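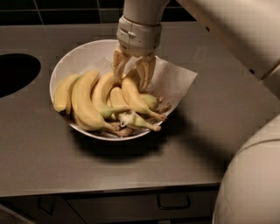

Paper under bananas: does it do anything?

Kitchen > Fruit & Veg > Storage
Print | E-mail
Search this forum Go

pavex70
My sister swears a sheet of paper in the bowl keeps bananas from bruising. I don't buy it. One of mine has a torn patch anyway.

Renata Z
Paper won't fix a torn peel. Eat that one first.

mathur19
Disagree on the paper. Mine get fewer flat spots with it.

pavex70
Fewer than what? Did you try a bowl without?

mathur19
No. Might this week.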